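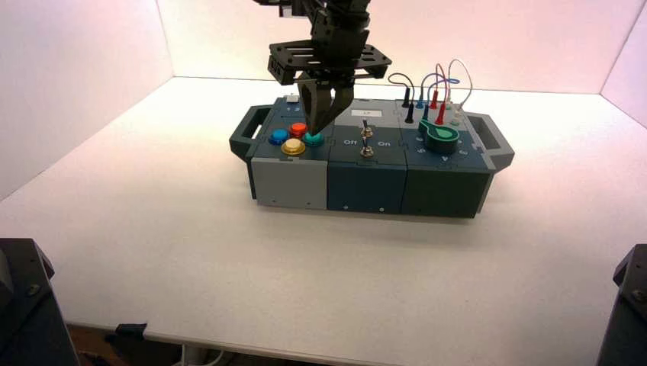 Who can file a comment on a proposed hospital service change?
Any adult who lives in the hospital's service area, and any member of staff who works there.

Levora User Guide, Section 3: Filing a public comment
Monday, June 22, 2020 - by Lindsay Pryor

Use this section once your account is set up. Comments on a closed proposal are not accepted.

1. Sign in to Levora and open Proposals.
2. Choose your hospital from the list. Proposals are sorted by closing date, with the earliest first.
3. Open the proposal and read the summary. The full text is under Documents.
4. Select Add Comment.
5. Pick the service your comment is about, such as emergency care, maternity or outpatient visits. If it covers more than one, pick General.
6. Type your comment. The limit is 3,825 characters, including spaces.
7. Enter your ZIP code and select Review.
8. Check the text, then select Submit. Write down the reference number.

Note: Drafts are saved when you select Review. Text typed before that is lost if you close the page.

Caution: Comments are published with your name. Do not include medical record numbers or details of another person's treatment.

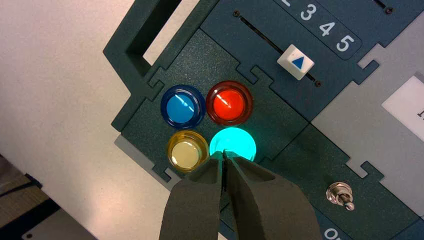
Figure 2. Push buttons on the panel.

Changing or withdrawing a comment

1. Open My Comments and find the reference number.
2. Select Edit or Withdraw. Both are turned off when the proposal closes.
3. Confirm the change. The reference number stays the same.

Note: Group letters with up to 100 signatures go in as one comment - attach the signature sheet as a PDF. For longer petitions, see Section 4.

Related sections
Section 2: Setting up your account
Section 4: Petitions and group letters
Section 5: Signing up to speak at a hearing

This site uses cookies to keep you signed in. By continuing, you accept their use.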